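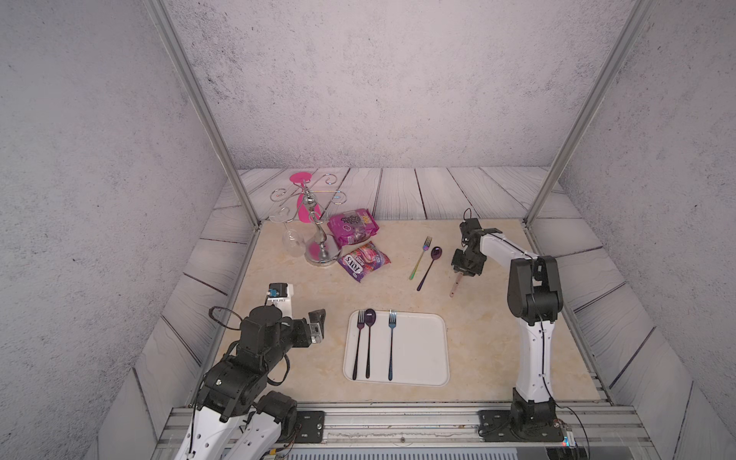
The wine glass holder, back left on the marble.

January 23, 2021

I gave up on the dishwasher for glasses in December. The machine is a Gimard and it does fine with plates and pans, but after 17 months of running the wine glasses through it they had all gone cloudy. At first I thought it was film and that I could get it off. I soaked one in white vinegar overnight. Part of the cloud went away and the rest stayed, and when I ran a fingernail over it I could feel it. That part is etching, and etching doesn't come off.

We have hard water in this house. The last place, over by Sterkgate, had soft water and I never thought about any of this. Here the kettle gets a crust in a couple of weeks and the shower door looks bad by Friday no matter what I do to it on Monday. I had the salt set too low in the dishwasher for most of the first year, so some of this is my own doing.

From what I can tell there are two separate problems. Spots and white film are minerals left behind when water dries on the glass. Vinegar takes care of those. Etching is damage to the glass itself, and it comes from heat and detergent and time. Soft water can make it worse, which surprised me. If you turn the softener all the way up to get rid of the film, you can end up etching the glasses faster. Mine went through both, first one setting and then the other.

So now I wash them by hand, after breakfast the next day and never the same night. I broke two good ones washing up at eleven at night and I'm not doing that again. They sit on the counter with a little water in the bottom so the wine doesn't dry in a ring.

I use a plastic tub in the sink because the sink is cast iron and hard on glass. Warm water, a small squirt of soap. Too much soap is a bigger problem than too little, and it took me a long time to believe that. I do the rims first with my fingers, then the inside with a soft sponge on a stick, then the outside. I hold the bowl when I do the bowl and the stem when I do the stem. Holding the base and twisting the towel inside the bowl is how stems get snapped. I've done it.

Then a rinse in hot water, and this is where I went back and forth. Air drying leaves spots with our water, every time. I tried adding vinegar to the rinse and it does help, but you have to get the amount right or the glasses smell. What works better is drying them right away while the glass is still warm.

The towel matters more than the soap. I had been using terry towels, and they left lint on everything. I bought a pack of flat-weave ones made by Sturkex, and they were stiff and useless for the first few washes. They just pushed the water around. After four or five trips through the laundry with no fabric softener they started to soak it up. Don't use fabric softener on them at all, and keep dryer sheets away from them too. I keep these apart from the regular kitchen towels so they don't pick up grease.

I use one towel for the outside and a second for the inside. Some people hold the glass over a steaming pot first. I tried it and got a burned thumb and a glass that looked the same as the others.

For storage, I used to keep everything upside down in the cabinet. The cabinet smelled like cabinet and so did the glasses. The everyday ones now stand right side up on the shelf and I give them a quick rinse if they've been in there a while. Hanging is fine too. The main thing is air.

The etched ones I kept. There's no sense throwing them out, and with red wine in them you can't tell. I replaced the rest with a plain set from Carrasco, the restaurant supply store on the way to my sister's. They're thicker than the old ones and the rims aren't as nice, but they're cheap enough that I don't worry. I would buy them again.

I did look into a whole-house softener. The quote was higher than I wanted, and there's a drain issue in the basement that would have to get fixed first. Maybe next year. In the meantime I put a test strip in the tap water and then lost the chart that tells you what the color means, so I need to order more strips.

Still trying to figure out the decanter. The sponge doesn't reach the bottom, and rice and vinegar got most of the stain but left a line at the neck. If you have a brush that bends enough to get in there, leave the name of it in the comments.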